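Fleece for doll clothes: who else is hooked?

Stitch & Small Forum > Doll and Toy Sewing > Fabrics

pinsandneedles_meg
Posted 07/05/2021

OK, I have to gush for a minute. I've sewn doll clothes in quilting cotton for years because that's what my grandmother used, and last month I finally tried fleece. Why did I wait so long?? No fraying! No fighting with a quarter inch hem on a sleeve the size of my thumb! I cut out a hoodie after dinner and it was done before bed, pocket and all.

I'm working from the Skornent hoodie pattern (the older version with the two-piece hood) and I've already got a list of things I want to make next. Red is my color this summer, so be warned.
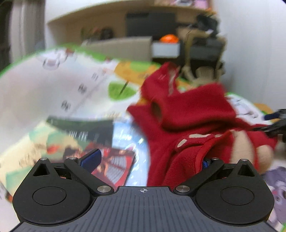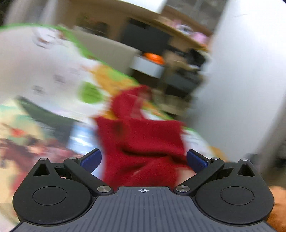 Soft red fabric in both, crumpled as usual.

So tell me everything. What weight do you use? Do you line the hoods? Does anybody hem, or do you leave the edges raw like I've been doing?

tinybuttons
Welcome to the fuzzy side! I've been all fleece for winter clothes since forever. My biggest tip is to go thinner than you think. Regular blanket fleece is lovely on the bolt, but on an 18 inch doll it stands out like a snowsuit and the arms won't go down. Look for microfleece. The Claltness one is my favorite, it's soft on both sides and it doesn't pill much even after my granddaughters have been at it.

Hoods: I don't line them. Two layers of fleece on a doll head is a lot of head.

Carousel Kate
I'm going to disagree on the hoods, sorry tinybuttons! Line them, but in jersey. An old T-shirt is perfect. It adds almost nothing in bulk and it slides over doll hair, where fleece grabs it and turns it into a bird's nest. I sew for the craft fair in July and the lined hoodies always go first. People turn the hood out and see a little stripe in there and they melt.

tinybuttons
Fair point about the hair. Mine mostly have molded hair so I never think about it.

pinsandneedles_meg
Ooh, stripes inside the hood! I have a drawer full of outgrown striped T-shirts. Kate, do you sew the lining in at the neckline seam or attach it after?

Carousel Kate
In the neckline seam, all in one go. Sew the hood and the lining together along the face edge first, right sides facing, then turn it and baste the neck edges together so it acts like one piece. Clip before you turn. Then stretch the neckline just a tiny bit as you sew so it still goes over the head. If you're doing an open front you don't even need to worry about that last part.

R. Dunmore
Raw edges are fine for play clothes, but I think they look unfinished on anything you're giving as a gift. A single fold and a zigzag takes five minutes. And please use a longer stitch. I see so many wavy hems in these threads and it's nearly always a short stitch and too much presser foot pressure. Mine is set as low as the dial goes for fleece.

sewwhat_linda
Five minutes for you maybe, LOL. I did one sleeve hem on a 12 inch doll last night and my machine ate it. Twice! I'm team raw edge and proud of it.

R. Dunmore
Hem the sleeve flat before you sew the underarm seam. Most patterns have you do it afterward and there's no room to work. Tissue paper underneath will stop the machine from eating it, just tear it off when you're done.

sewwhat_linda
Well now I feel silly, because that makes total sense. Trying it tonight.

Giuliana Apaza
Can I put in a word for nap direction? Fleece has one and it matters more on small things. My first batch had a front going one way and a back going the other, and they looked like two different fabrics in daylight. Now I draw an arrow in chalk on the wrong side before I cut anything. I also pull along the cut edge to find the right side. On most fleece it curls toward the wrong side when you pull across the grain.

For scraps I use Potance bins, one per color, and everything bigger than my palm gets kept. You can get mittens, a scarf and a hat band out of scraps alone. My red bin is overflowing, so Meg, I sympathize!

pinsandneedles_meg
Chalk arrows, writing that down. I definitely cut at least one hood half upside down.

Harold in the attic
Lurker here, I make bears, not dolls. Has anyone tried the Carhuamaca alpaca blend? I bought a small piece for a bear vest and it's gorgeous but it sheds all over. The listing says it's made for toys. I have my doubts.

tinybuttons
I had some! Beautiful stuff, but I wouldn't give it to a small child. I used it for a shelf doll and ran a wide zigzag around every piece before I put them together. That helped a lot. I also ran a lint roller over the pieces outside on the porch.

Carousel Kate
I'd skip it for bears that get hugged. Plain polyester fleece goes in the washer and comes out looking like it did before. Just keep it out of a hot dryer and never, ever put an iron on it. Ask me about the shiny patch on my best blue one.

Harold in the attic
Thanks both. The bear is for a shelf so I'll try the zigzag and report back.

R. Dunmore
You can steam fleece if you hover. I finger press the seams and then give them a puff from a couple of inches up, no contact. But test on a scrap first, they aren't all the same.

sewwhat_linda
UPDATE: flat hem plus tissue paper worked!!! Both sleeves, first try! I'm still leaving the bottom edge raw though, so don't get excited, R.

R. Dunmore
I'll take the sleeves.

pinsandneedles_meg
Yay Linda! I cut a hood lining out of a navy and white striped T-shirt this morning and it's pinned to the red right now. So cute I can hardly stand it. Next question, and I bet you all have opinions: snaps or hook and loop tape for the front? The tape I have seems really stiff for something this little.

Giuliana Apaza
Snaps, the small sew-on ones, with a scrap of cotton behind each so the fleece doesn't stretch out when it's pulled open. The tape catches on everything, including the fleece.

tinybuttons
Tape if a four year old is doing the dressing. There's a thin soft kind that's sold for baby bibs, try that one. Trim the corners round.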